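OK so a few people asked how I look after the arm and its simulated twin, and I've been putting it off because it's a long boring answer. Long boring answer follows. Thread!

Quick background. I keep one cell running at a small shop called Portela. One white arm, parallel gripper, one table. We do pick tests on everyday stuff before anything gets near a customer's line. The cell has a copy of itself in software, and I look after both. The software one is more work, I swear.

The cell is named Udham. I didn't name it. The sim copy is Udham too, which makes for great conversations. "Udham's down." Which one?? "The one that isn't there."

Anyway. October. We swapped the wrist bearing on the real arm and I did the usual after-care: re-home all the joints, run the slow warmup, check the zero marks with a flashlight in my teeth. Two hours, no drama. I was feeling pretty good about myself.

Then I put the new joint offsets into the sim copy and kicked off an overnight batch. 3,000 grasps, go home, eat noodles, sleep.

Came in at 7 am and the batch had stopped at 1,353. No crash. It just sat there with the gripper open, waiting for a "settled" signal that never showed up.

If you've never had this one: after each reset the objects get dropped onto the table from a tiny height, and the program waits until they all stop moving before the arm is allowed to go down. If one thing keeps jiggling by a hair, it waits forever. Very polite. Very useless at 3 in the morning.

First suspect was my new offsets, obviously, since I'd just touched them. So I put the old ones back and ran 80 resets. It hung on reset 43. OK, so not the offsets. (Wrote that on the whiteboard in big letters because I know myself, and by lunch I'd be blaming the offsets again.)

Second suspect was the objects. We've got a pretty random set in there: a yellow cup, a hammer, a baseball, a brick with three holes in it. I like them because they're all annoying in different ways. The ball rolls. The hammer is all head and no balance. The brick is just heavy and stubborn.

So I did the dumb thing that always works and watched resets one at a time with my coffee, pausing every time the gripper was up over the pile.
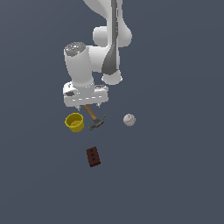

Everybody guess the ball, right? I guessed the ball. I had already started typing "fix ball friction" in the log. I spent most of a morning on rolling friction and got a beautifully behaved baseball and exactly the same hang.

It was the hammer. A hammer lying on its side touches the table at the head and down near the end of the handle, and our collision shape for the head was one of those rough auto-made ones with a little bump under the claw. So every so often it landed on the bump and rocked. You can't see it by eye. You can see it in the velocity plot, a teeny heartbeat that never goes flat.

Kulap Bunnag (sits across from me, has been doing this way longer) looked over at the plot for maybe four seconds and said "hammer." I'd like that morning back please.

The fix, for anyone with the same headache:

Rebuild the head as three simple convex pieces: the striking face, the middle, the claw. Leave the handle as one capsule. Don't let the auto tool near it.

Then bump up the contact damping a little on that object only. Do NOT do it on the table. I did it on the table once, ages ago, and everything landed like it was in pudding.

And put a timeout on the settle check! If it's not quiet after a few seconds, log which object is still moving, reset, carry on. How did we not have this? I wrote the thing and I don't know.

With that sorted I put the new offsets back in and did the part I should've done first, which is checking that the two Udhams agree with each other. I send both arms to the same five poses and compare where the fingertips end up. The real one I check with a pointer clamped in the gripper and a scribed plate on the table.

Four poses matched fine. The fifth, the one where the elbow sticks way out to the side, was a hair off. I'd typed one joint offset with the wrong sign. A small number, so it barely showed unless that joint was doing a lot. So there WAS something wrong with my offsets, it just had nothing to do with the hang. I erased the whiteboard very quietly.

Second overnight run went all the way through. All 3,000. The timeout tripped twice, both times on the hammer, so it isn't perfect, but it logged them and moved on like a grownup.

My little routine now, every time a hand or a wrench has been on the real arm:
Home it, warm it up slow.
Five poses on the real one, write them down.
New offsets in the sim, same five poses.
80 resets with the settle log on. Read the log!!
Then the overnight.

Someone in the replies asked about the gripper fingers. On the real cell I wipe the pads every morning and swap them when the edges go shiny. In the sim I get to cheat and they stay new forever, so I knock the pad friction down a bit to match what a half-worn set does. We keep the friction values in a sheet called Noker, please don't ask why, it was like that when I got here.

Also yes, I still re-grease on the schedule from the manual. No, I don't have a secret grease.

Next up is the cable bundle on the real one, which is starting to rub at the wrist when it turns all the way around. I've got a new sleeve in a box under my desk. Will report back if I ever get to it.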